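Stundley Home & Garden Help > Walls and Paint

Peel and stick wallpaper in a corner: how do I keep a zigzag pattern from going wonky?

Asked by mossyporch, 24th August
Viewed 391 times

Hi all! So I finally gave in and bought peel and stick for the little laundry nook off our kitchen. It's the Halvorsen one, a gray and white herringbone, and I love it so much that I've been carrying a sample around in my purse. The nook has two walls that meet in an inside corner and the rest is taken up by the machines and a door.

I did the left wall last weekend and it went great. Then I tried to wrap the next strip around the corner in one piece and, oh boy. It looked okay for a day and then it pulled away from the corner all the way down, so now there's a kind of bubble I can push in with my finger and it pops right back out. Also the zigzags drift. At the ceiling they line up and by the time you get down to the baseboard they're off by almost half a zig.

The house is old (my husband says nothing in it is square and he's right). Do I cut at the corner and start over on the second wall? And if I do, how do I get the pattern to match? I have two full rolls left and I really don't want to buy another one, they went up in price. The wall is regular drywall with eggshell paint, if that matters.

Thanks in advance!!

3 answers

Vichien Paisan
Member, 2485 posts

Yes, cut at the corner. I've hung this stuff in my own place and in both my sisters' places and I have never once gotten a full width strip to stay wrapped around an inside corner. It wants to be flat, so it pulls itself flat, and you get that bubble.

What I do is measure from the edge of your last good strip to the corner at the top, the middle and the bottom. Take the biggest of the three and add half an inch. Cut your strip to that width, hang it, and let the extra half inch go around onto the second wall. Press it into the corner with a plastic smoother, and go easy, you can tear it if you lean on it.

Then the piece you cut off starts the second wall. Draw a plumb line first! Use a level or a string with a weight on it. Hang the leftover piece to the plumb line and let it overlap that half inch, then trim down the corner with a brand new blade. I snap off a fresh one for every cut, a dull one drags the vinyl.

You'll lose a sliver of pattern in the overlap. In an old house it'll be a bit wider at one end than the other and there's no way around it. Put the best match at eye level and let it go off down behind the washer.

For the strip that's already up, warm it with a hair dryer on low and peel slowly from the top. If the back still feels tacky you may be able to reuse it.

dottie_b
Member, 12 posts

I gave up and painted mine. Just kidding, sort of. Did you wash the wall first? I didn't and mine fell off by December, the whole thing, in the night, I thought we had a burglar. Laundry rooms get that lint film on everything. Also I used the Bumska brand and would not again.

karenslefthand
Member, 500 posts

Vichien has the cutting part right so I'll just add the part I care about, and that's what to do with the seam.

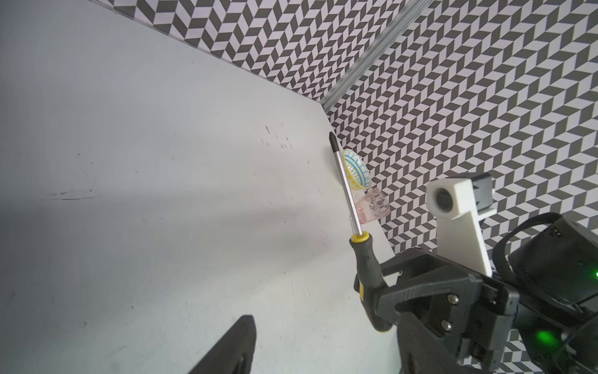

If the pattern match at the corner bugs you after you've trimmed it, cover it. A strip of trim down an inside corner makes the eye stop there, and you quit comparing one side to the other. It can be painted quarter round, or metal if that suits the room. The silver aluminum rail up the corner between those two chevron walls is the sort of look I mean, and with black, white and gray I think metal looks better than painted wood would. In mine I used a thin L-shaped strip from Asetach, cut it with a hacksaw, and stuck it on with a skinny bead of clear caulk. Don't use construction glue or you'll take the drywall paper with it when you move.

Two other things. Eggshell is fine, it's the really flat paints that give trouble. And check that your leftover rolls have the same batch number as the first one, because I had two grays that looked like twins in the store and cousins on the wall.

How wide is the nook? If the second wall is mostly hidden by a dryer I wouldn't even bother peeling the bad strip, I'd slit it down the corner, press both sides flat and put the trim right over it.

Comment from mossyporch:

Ooh, I like the slit idea. The dryer covers most of it below waist height. I'll try that first and if I wreck it I'll do it Vichien's way. And no, dottie, I did not wash the wall. Going to go look at the lint situation now.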